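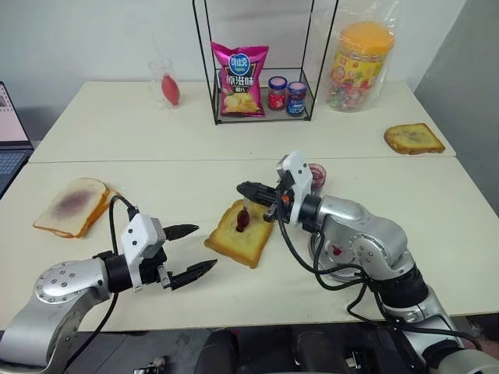

Progress report to the Fonseca fund, October. Task set: jam on toast, Brevunton site. Prepared by Slavica Tomić.

Spreading trials continued on the two-table layout. 196 runs were logged, 11 of them discarded for torn bread.

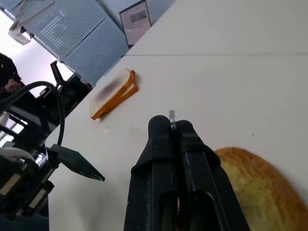

Reading time: 1 min

Sandwich closing is scored separately and remains behind plan.

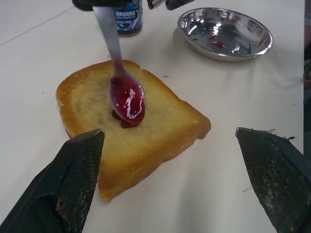 Dosing is the main open item. The protocol now calls for a single deposit per slice. Jam left on the spoon handle, as well as in the bowl, makes the dose hard to weigh. Belmiro Mota is revising the loading step.

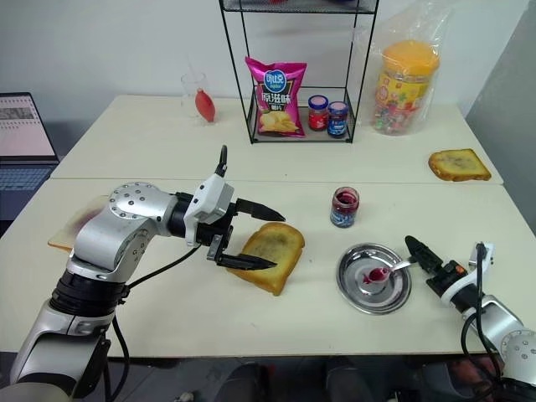
The revised step will be tested over six sessions. Spending to date is $2,890, within budget.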